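From: Torbjørn Solheim
To: the old houses list
Date: 20th September
Subject: Re: Limewash over modern paint — any hope?

> We've got the back bedroom down to what I'm told is the original
> plaster on two walls, and the other two still have vinyl emulsion
> on them. The man at the Gevham shop says the Zalix primer lets you
> limewash straight over the emulsion and you'd never know the
> difference. He also says it still breathes. It costs a fair bit
> more than the ordinary stuff, so before I buy 4 tins, has anyone
> on here lived with it? The house is 1813 if that matters, solid
> walls, no cavity.

I haven't used it, so take this as you like, but I'd want to hear a lot more before I parted with the money.

Limewash sticks by soaking in. Vinyl emulsion is a skin. If you put a primer on top of a skin, the limewash may well hold to the primer, and I dare say it looks very nice in the shop on a bit of board. The primer is still sitting on the emulsion, and the emulsion is still sitting on your wall. I can't see how a coat on the outside makes the coat underneath breathe. Ask him that and see what he says. When I asked the Eklund people the same thing about theirs, I was sent a leaflet with a picture of a leaf on it.

We did our front room in December, which was a daft time to start, and I've been suspicious of tins with promises on them ever since. The wall by the chimney had been done by the last owners with something called Roler, sold as breathable. It came off in sheets as big as a tea towel, with damp plaster behind. I can't prove the paint did it. The gutter outside was no good either, and I'd look at yours before you spend anything indoors. But "breathable" on a label doesn't tell me how much, or compared with what.

What worked for us was dull. Steam and a wide scraper on the emulsion, slowly, and leave the wall alone for a few weeks afterwards. Then thin coats of limewash on a wall that had been damped down first. The books say 3 coats. Ours took 5 by the window and I still wouldn't call it even. You will think it has gone wrong after the first one, as it goes on like dirty water. Leave it overnight before you decide.

As for the "original plaster", who told you? A house of that age has usually been patched over and over, and I'd be surprised to find two whole walls of the first lot. Scratch a bit somewhere hidden. Lime plaster tends to be softer and you may find hair in it. If it's pink and smooth it is more likely gypsum, and then plain limewash may not take to it at all, whatever the man at Gevham says.

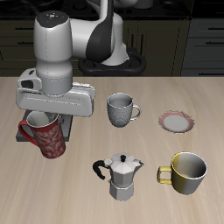 Can the two bare walls be limewashed while the other two still have emulsion on them? If the bare plaster is lime and it's sound, go ahead with those and strip the others when you've got the strength, but mask the corners well, as splashes are a pain to get off vinyl.

I'd buy one small tub of plain limewash first and try it behind the door. If you do end up with the Zalix, please write again after a winter and tell us how it looks — good or bad. We only ever seem to hear from people in the first week.

Torbjørn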